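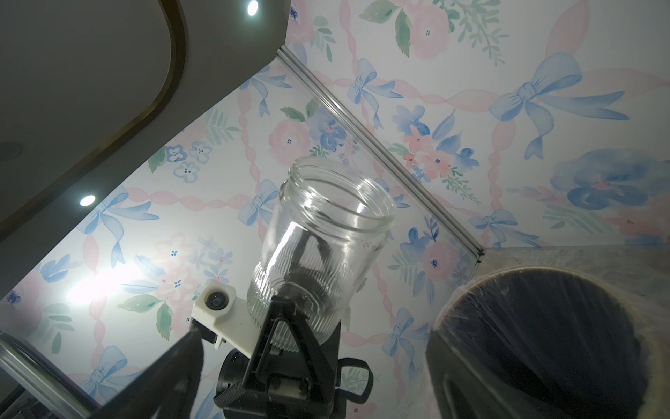
Can a jar that once held pasta sauce be used again for dry storage?

For dry storage, almost always, provided the rim is free of chips and you can find a lid that fits. The second condition defeats more people than the first.

Handout 4: Glass jars, reuse and closures
Household Materials, evening section
9 Dec 2019

Reading for this week is the packet on closures, 34 pages, most of them about threads. Skim the history. Do not skim the threads.

1. The finish
In the trade, the "finish" is the top of the jar, which is the part made first. You will get used to this. It includes the sealing surface, the threads and whatever ring or bead sits under them. A continuous thread takes a screw cap that needs a good turn. Lug finishes have short, interrupted ridges and take the quarter-turn lids found on pickles and jam.

Run a fingertip around the rim slowly. If it catches, the jar is retired and goes in the glass recycling. Pencils may live in it if you are sentimental and careful.

2. The body
Vertical ribs give the hand something to hold and make a plain jar look as if somebody thought about it. They also hide things. Check a ribbed jar against a window and again against something dark, and turn it as you go. Specks on the inside wall may be dust, dried food or small bubbles in the glass itself. A bottle brush settles the first two. The third you will scrub for ten minutes before conceding.

3. Labels
Soak in warm water with dish soap for 60 minutes. Peel. Whatever gum is left comes off with cooking oil and baking soda, rubbed on with a rag. Students in the July section tried a scraper from Plolwood, and we no longer do that.

4. Smell
Glass doesn't hold a smell. Lids do, with real dedication. If the liner still says garlic after two washes, replace the lid and save the old one for screws.

5. What not to do
No boiling water into a cold jar. No home canning in a jar of unknown origin; dry goods only. Rice, lentils, buttons.

For next time
Bring one clean jar, no lid. We have 209 lids in the Pruvilis crate and I would like to have fewer. Write down the outside diameter of the neck, in millimeters, before you arrive. "Medium" was submitted last term as a measurement.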